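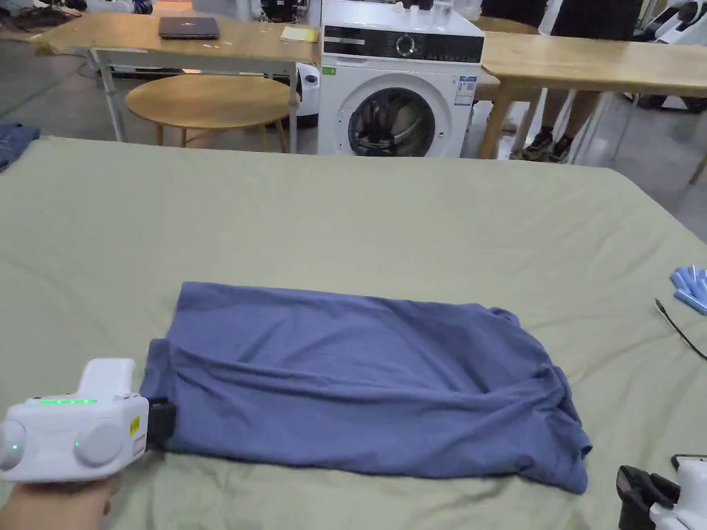

Laundry Folding Stations: Tips for Collectors

Primley Household Task Library
Maintained by Kirsten Doucette, Collection Standards, Sellgate

The following tips are intended for collectors who record folding examples with hand-held grippers at the Arboleda and Leltach sites. They supplement the station manual and do not replace it. Collectors who have completed fewer than 2 supervised sessions should read the manual first.

Preparing the table

Cover the table with a plain sheet in a color that differs clearly from the garments in the day's basket. Pale green and pale gray have given good results with blue, black and red clothing. White sheets are not recommended, as most of the socks and undershirts in the library are white.

The sheet does not need to be ironed. A few wrinkles are acceptable and even welcome, since the learning system must eventually work on beds and sofas. The sheet should, however, be tucked or clipped on the far side so that it does not travel with the garment when a sleeve is dragged across it.

Leave the furniture and appliances in the background where they are. A washing machine, a desk or a stool behind the table is part of an ordinary room, and the library has enough recordings made against blank walls.

Starting positions

Shake each garment out and drop it from chest height before recording begins. Do not arrange it. Examples that begin from a neatly spread shirt are useful only in small numbers, and Leltach reached its limit for these in December.

Between examples, turn the garment over, rotate it, or exchange it for another. The same T-shirt may be used for no more than 2 consecutive examples.

Handling the grippers

Check the indicator lights before every example. If they are not green, stop and consult the manual.

Take hold of a single edge or corner with the tips of the jaw. Deep grips gather several layers at once and are difficult to release without pulling the fold apart. For T-shirts, the shoulder seam and the bottom hem are the most dependable places to hold. Thick hems on sweatshirts may be gripped slightly farther in.

Move at the pace of a person folding laundry with care. Very slow motion is a common fault among new collectors – it produces long recordings in which little happens. Pauses longer than a breath should be avoided once the first grip has been made.

When one gripper is idle, rest it near the edge of the table with the jaw clear of the cloth. Keep the cable on the outer side of the forearm. A cable that crosses the work area will sooner or later catch a sleeve.

Disposable gloves are available at both sites in three sizes. Gloves that tear should be replaced before the next example.

The T-shirt fold

The Primley fold for T-shirts is as follows. Lay the shirt front down and smooth it with the closed jaws. Bring one side in to the middle with its sleeve, then the other. Fold the bottom hem up to the collar, and fold once more if the shirt is large. Finish by squaring the bundle with light pinches at each end.

Bunched sleeves are the usual cause of a lumpy end. Where the lump is noticed before the last fold, open that side, draw the sleeve flat and continue. Do not stop the recording. Corrections of this kind are among the most valuable material in the library, and they should be marked "corrected" in the log.

Failed examples

A dropped garment is not a failed example. Pick it up from the table and carry on. If it falls to the floor, end the recording and mark it "floor". Please do not delete any recording at the station. Of the first 2,000 T-shirt examples submitted, 916 contained at least one correction or second attempt, and all of them were kept.

Labels

Enter the garment type, the sheet color and the outcome immediately after each example. Labels filled in from memory at the end of a shift have proved unreliable, particularly for long-sleeved shirts and pajama tops. Where the type is uncertain, enter "upper garment, other" and add a short note.

Care of the garments

Wash the station basket once a week, on Sunday evening at Arboleda. Use no fabric softener – it leaves a film on the jaw pads and reduces their hold. Stiff, line-dried cotton behaves differently from cotton out of a dryer, and both are wanted. Note the drying method on the basket card.

Wipe the jaw pads with a damp cloth at the end of each shift and remove lint from the hinge with a soft brush. Pads are replaced after 700 examples or when the surface looks polished, whichever comes first. Spare pads are kept in the top drawer at Leltach and on the supply shelf at Arboleda. Record the replacement on the card attached to the gripper case.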